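The folding tables, at last

October 2025

I have been promising to write about the tables for so long that a couple of you have stopped asking, so I have made myself a pot of tea and sat down to do it properly. They are the square folding sort with the marbled tops, and I am fonder of them than is sensible.

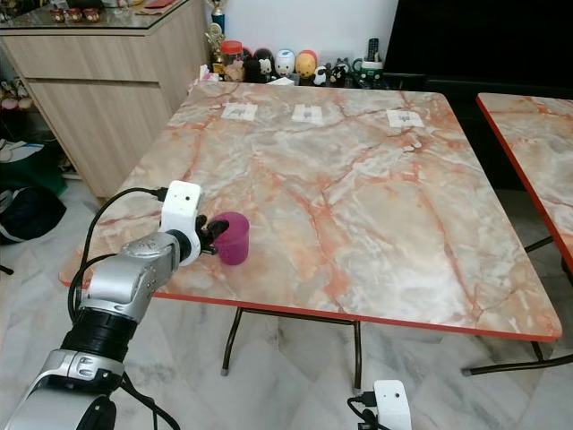
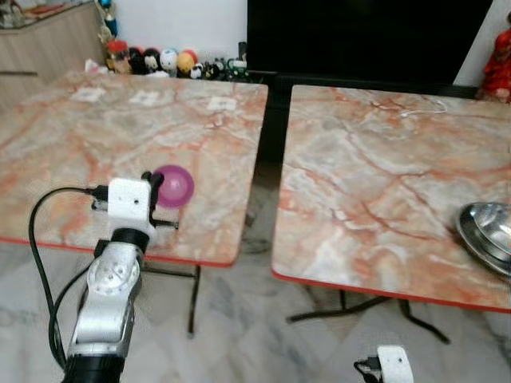
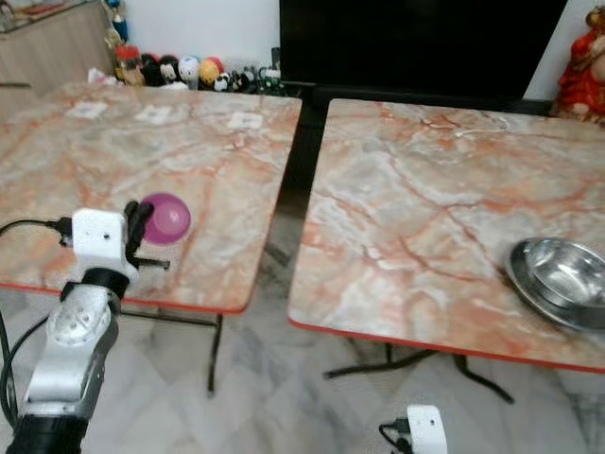 I had wanted something plain to begin with. My list said white, wipeable and easy to carry, and I very nearly ordered a pair from Gudis that ticked every box and would have bored me to tears by December. Then I wandered into the Naidoo shop on the way home from the dentist, half my face still numb, and saw all that orange veining with the red edge running round it. I went home and measured the floor twice (I always measure twice, and still get it wrong) and went back the next morning. They were £53 each, and delivery to Trellholm was another 15, which made me grumble, but I wasn't going to get two of them on the bus.

What I like best is having a pair. Pushed nearly together they do for a long lunch, and pulled apart they are handy for sorting, with the things I'm keeping on one and the things I'm not on the other. Pink looks lovely on them, by the way. I had thought it would fight with the orange, and it doesn't at all – it makes the whole top look warmer. Steel is good too, if you like something quieter.

As for looking after them, I use a soft cloth and a drop of washing-up liquid, then dry them straight away so they don't smear. I did try the Bratari spray that everyone raves about and found it left a film, so that has gone under the sink with all the other sprays. Go gently along the edging, where crumbs like to gather, and mind your fingers when you fold the legs. I've pinched mine more than once!

Next on my list are chairs, and I'm open to suggestions, as long as they fold.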